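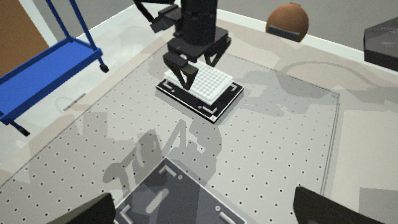

Kamata said the tide gauge at Purkstead was reading 6 centimetres high and had been since October, and that the fault was in the datum, so Huamán could stop cleaning the float.

He went on cleaning the float. The stilling well was 145 centimetres deep at low water and smelled of kelp. He logged the level at 48, waited for the swell to settle, and logged it again at 48.

'Check the benchmark,' she said over the radio.

The benchmark was a brass bolt set in the harbour wall beside the Jallard chandlery. Huamán set up the level, sighted the staff and booked the reading. He repeated it from the other side of the slipway. The two runs closed within a millimetre. The bolt was where it had always been – the wall behind it, according to the old survey sheet, was not.

'The wall's gone down,' he said.

'By how much?'

He told her. The radio hissed for a while.

'Your house is on that wall,' Kamata said.

'Three doors along.' He wiped the staff, folded it and wrote the figure in the grey column, where corrections went. Then he walked back to read the float at half past four.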